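Household > Kitchen > Paper and packaging > How to fold and keep paper bags

Search this site Enter keyword Go

How to fold paper bags so they stay flat and can be used again

In my kitchen the paper bags were living for many years between the microwave and the wall. Every time I pulled one, three others fell on the floor. Last October I decided to make order, and I want to share the method, as it costs nothing and is quick to learn.

What you need

A clean table or a piece of counter, your paper bags, and one box or magazine holder. I use a cardboard holder from Liltano, but a cut cereal box is also good.

Step 1. Sort the bags

Open each bag and look inside. Shake out the crumbs above the sink. If there is a grease spot, or the bag smells of onion, put it with the compost or the waste paper. Keep only bags which are dry and have a whole bottom. Small tears at the top do not matter, you can cut them off with scissors.

Step 2. Find the old folds

A bag already has its folds from the factory. Please do not invent new ones. Hold the bag upright in front of you and press the two narrow sides inward with your fingers, until the wide sides come together. The bottom will want to turn up by itself to one side. Let it go there.

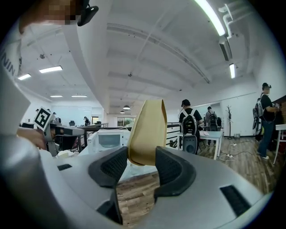 Step 3. Press from the bottom to the top

Lay the bag on the table with the bottom part facing you. Move your flat hand slowly from the bottom up, so that the air can leave. If you start from the top, the air stays inside and the paper makes a pillow. Thick paper needs more pressure, and for this I use the back of a wooden spoon.

Step 4. Fold in length

Now fold the bag one time along its length, so it becomes tall and narrow. Large shopping bags can be folded one more time across. Lunch bags do not need it.

Step 5. Put them away standing

Put the bags in the box standing, with the folded edge up. In this way you can take one and the others stay in their place. My box holds 60 lunch bags, or 13 of the big ones from the Binham market. More than this I do not keep.

How to repair a soft bag

If a bag is full of creases, put it under a heavy book for one night. You can also iron it on the lowest heat, without steam, with a thin cotton cloth between. Do not iron bags which have a plastic window or a shiny layer inside.

Where to use them

I use the small ones for mushrooms, for bread rolls and for drying herbs. The large ones go under the sink for waste paper. For wet food they are not suitable, even when you take two.

Related pages
How to clean a bread box
Drying mint and dill at home
Shelf paper: measuring and cutting
Nikolovski jar labels, how to remove the glue
Storing potatoes in the Skiverness style crate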